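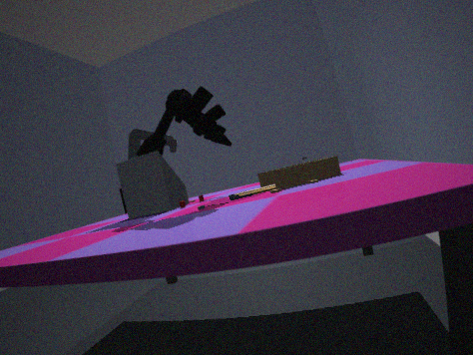 Home Explore Notifications Messages Lists Profile

Raquel Morais
6 June 2018
Spent the day driving the arm in the simulator by remote control. The Tavodier task is simple to say: pick up a small red object and put it down on the flat box at the back. I do it by hand, the software records it, and later the policy tries to copy me. The table is pink and lavender because we change the colours between batches. I start every run with the gripper up high and empty so the recordings all begin the same way.

2/ We want 200 good demos before we train anything. I threw out a lot of this morning's. My fault, mostly. I kept stopping halfway to think, and if you record yourself dithering you get a robot that dithers.

3/ Controller is a cheap handheld one. The trigger closes the fingers, the thumbstick turns the wrist. Sensitivity was set for someone with steadier hands than me. I dropped it to 80 and it's much better.

4/ Hardest part is depth. On a flat monitor I can't judge how far down the fingers are, so I watch the shadow on the table and come down slowly.

5/ Someone asked why we don't just script it. We did, in January. It worked until the objects moved a bit, then it grabbed air. Gouveia still has the script if anyone wants it.

6/ The yellow rod is next. Long thin things roll when you touch them off centre, at least with our friction settings. I'm going to try coming at it from straight above.

7/ For those asking about file size, one demo is 657 frames at the moment. I'll trim the dead time at the start tonight.

8/ Ostedano has the real arm booked from next week. I'll post how the hand-guided demos compare once I've done a few.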